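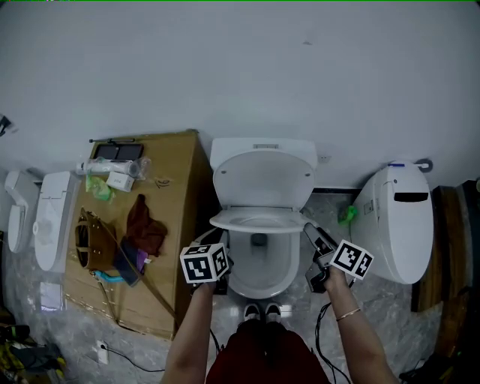 Figure 1. Toilet with a raised lid and a push-button flush set in the top of the tank.

4.2 Household response to the revised water tariff

The revised tariff came into force in Gelmont in January. It replaced a flat yearly charge with a charge per unit used, and it was applied to all metered homes on the same day. The neighbouring town of Brela kept the flat charge throughout the study period and is used as the point of comparison in this section.

Interviews were held in 80 homes across the two towns. Each household was asked to keep a water diary for nine weeks, noting baths, showers, laundry, dishwashing, garden use and toilet flushing. Meter readings were taken at the start and end of the diary period. Where the diary and the meter disagreed strongly, the household was visited again and the entries were checked with the person who had filled them in.

Most respondents in Gelmont could name the new charge but few could say how it was worked out. Several believed that the price changed with the time of day, as it does for electricity. Those who had read the leaflet sent with the first bill were no better informed than those who had thrown it away. What people did remember was the total at the foot of the bill, and it was this figure that they spoke of when asked why they had changed a habit.

Changes fell mainly on uses that could be put off. Garden watering and car washing were the first to be cut, followed by part-filled laundry loads. Toilet flushing was seldom mentioned before the interviewer raised it. Respondents tended to regard it as a fixed need, and many did not know how much water their own tank held. In rented homes the matter was felt to belong to the landlord – four tenants said that they had never lifted the lid of the tank and would not expect to do so.
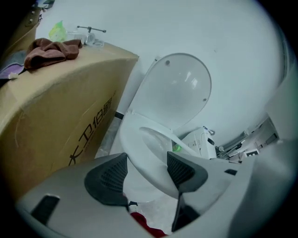 Olga Prata, commenting on an early draft, held that this finding had been read too simply. In her view the tenants were not indifferent to the cost of flushing; they paid the bill but had no right to change the fittings, and a diary could not show a saving that they were never free to make. She asked that renters and owners be reported apart.

We accept the point. When the two groups are separated, the response to the tariff among owners is clear, while among renters it is weak and uneven. Mafalda Magalhães and Temitope Afolabi found the same division in their earlier survey of Paiva, although the charge there was brought in by stages and the results are not strictly comparable.

The effect of leaks could not be measured with the diaries. A slow leak adds to the meter reading without appearing in any entry, and up to nine of the repeat visits may have been caused in this way. The matter is taken up again in Section 5.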